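Home News Business Technology Jobs Events Contact

Virley firm rents out two-armed packing kit by the month

14 shares 6 comments

A Virley company has begun renting out a bench-top robot kit aimed at small shops and mail order firms that pack mixed goods by hand.

Garari, which has its workshop on the Kao estate, is offering the two-armed kit for £902 a month. The price covers delivery, setting up, a day of training and repairs. Customers sign up for three months at first and can then carry on month by month.

The firm is taking orders now and says the first kits will go out in January. It has 34 ready and does not plan to build more until those are placed.

Each kit comes with two arms fixed to a shared base, a set of grippers and a small camera for the wrist. It is sold under the name Grustisis and runs from an ordinary wall socket. The customer has to provide a sturdy table and a space that can be kept clear of people while the arms are moving.

Stelios Bakalis, who founded Garari, said most of the firms that had been in touch employed fewer than 20 people.

"They have all looked at automation before and been quoted for a full packing line," he said. "They don't have room for a packing line. Some of them don't have room for a second table."

The kit is meant for light items in soft packaging, such as sweets, tea, pet treats and small toys. Soft bags are harder for a machine to pick up than boxes, as they change shape when gripped and rarely lie the same way twice. Garari says the arms will handle most bags without being told which way up they are, but glass jars, anything heavy and anything with loose straps are ruled out in the rental terms.

Customers teach the kit a new job by guiding the arms through it by hand several times. The company recommends setting aside a morning for each new type of order.

Vasiliki Gkikas runs a gift hamper business in the town and had a kit on trial for six weeks. She said it was slower than her staff and she had not expected otherwise.

"I left it on the simple orders, the ones where it's five or six bags of sweets and a card," she said. "It did 203 of those while we had it. We still did the cards and the ribbon ourselves."

She has not yet decided whether to rent one. Her main complaint was the time it took to get going again after a stoppage, and she would like the manual to be shorter.
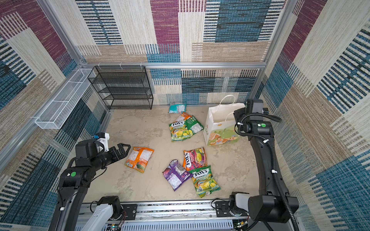
Zoi Ververidis
Business reporter

At the Garari workshop, the demonstration area has been fitted out with patchwork-patterned walls, wire shelving and a paper carrier bag with twisted handles. Bags of sweets, Fox's Fruits and Fox's Spring Tea among them, are scattered across the floor between the two arms. Visitors are welcome to bring their own stock and try it on the kit.

Vangelis Nikolaidis, who looks after customer support, said the company would turn down orders if the goods were unsuitable.

"We ask people to send us a box of what they sell before they sign anything," he said. "We try it for a couple of days and tell them what we found."

Support is by phone from 8am to 6pm. Weekend cover costs extra, and the firm has not yet set a price for it.

Kofi Abubakari, who advises small traders in Virley on equipment, said the monthly fee would suit businesses with a busy season but was harder to justify for the rest of the year. He advised firms to check their insurance before taking delivery and to ask about the charge for ending a rental early.

Garari said that charge was one month's rent. Demonstrations at the workshop are free but must be booked in advance.

Related
Kao estate units to get new loading bay
Hamper firm moves to bigger premises in Virley
Parcel collection times to change from January
Grants for small traders: how to apply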